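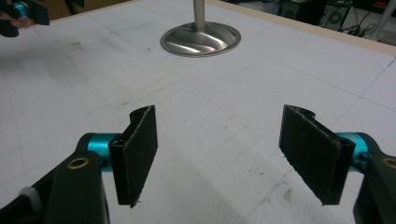
Cutting out on a marked table

Wednesday, August 20, 2025

I've been sewing for myself again since April, after a long gap, and the change that made the most difference was where I cut. For years I cut on the living room floor, on my knees, with soup tins holding the fabric down. Now I cut standing up at a white table with a grid on it and I'm wasting a lot less cloth.

The thing a grid does for you is show the grain. Woven fabric has threads running lengthwise and threads running across, and if the pattern piece isn't lined up with the lengthwise ones, the garment hangs crooked. You can get away with it on a tote bag. You can't get away with it on trousers. I have a pair in navy linen where the left leg swings around to the front by lunchtime, and I cut those on the carpet.

What I do now is lay the selvage along one line near the edge of the table and smooth the fabric out from there. If the cut end doesn't run along the crosswise lines, the fabric is off grain and needs pulling back into shape, corner to corner on the bias. Sometimes it was only cut badly at the shop. To find out which, snip into the selvage, pick up one crosswise thread and pull it gently until it puckers, then cut along the pucker. It takes a few minutes on cotton and ages on anything fine.

Pre-wash first. I skipped it on a rayon in June and lost 3 inches in the length of a skirt.

The pattern

The one I've been making is a shirt dress from 1953. It came in a box of patterns I bought from Dalia Sproģis, who was clearing out her mother's sewing room in the next town over. The tissue was the colour of weak tea and had been folded the wrong way for decades. I pressed it with a dry iron on low and traced it onto medical exam paper, and the original has gone back in its envelope for good.

Older patterns come in a single size, so there's no grading between lines as you would with a modern one. I needed more room across the back and less in the bust. I slashed and spread the back piece at the shoulder blade, took a tuck in the front, and made a muslin out of an old flannel sheet. The muslin was ugly and too warm but it told me the waist was sitting too high. I added the extra length above the waist seam on both bodice pieces and didn't bother with a second one.

The instructions are short. For the collar it says "make and attach collar in usual manner" and that's the whole step. I used the method from a men's shirt I made years ago – stand first, then the collar into the stand – and it worked well enough.

Scissors or rotary cutter

I go back and forth. The rotary cutter is faster on long straight edges like the skirt panels, and it doesn't lift the fabric. Scissors are better in the armholes. A rotary cutter needs a mat under it, obviously, and a mat has its own lines, so I put it down square with the table and try to ignore one set of them. I've stopped using pins for most of it. Flat steel washers from the hardware store make decent weights, and I glued felt to the bottom of mine so they don't mark anything.

A few notes for myself, for next time:

Cut the facings last. I always run short and facings can come out of something else.

Mark the notches outward, with little triangles. Clipping inward is quicker but I've gone past the seam allowance more than once.

Transfer the dart points before taking the paper off. Chalk is fine on dark colours, and on light ones I use a tailor's tack.

Label every piece with masking tape on the wrong side. The two sleeve pieces look nearly the same and I have sewn them in backwards.

The dress is done except for the buttons and the hem. It's a grey and white check, which was a silly choice for a first go at a pattern with this many panels, but the checks meet at the side seams from the waist down. Above the waist they don't, and the bust dart makes that more or less impossible anyway. I'm letting it hang for a few days before I level the hem.

Next is a pair of plain trousers, again in linen. I'd like a pair that points forward.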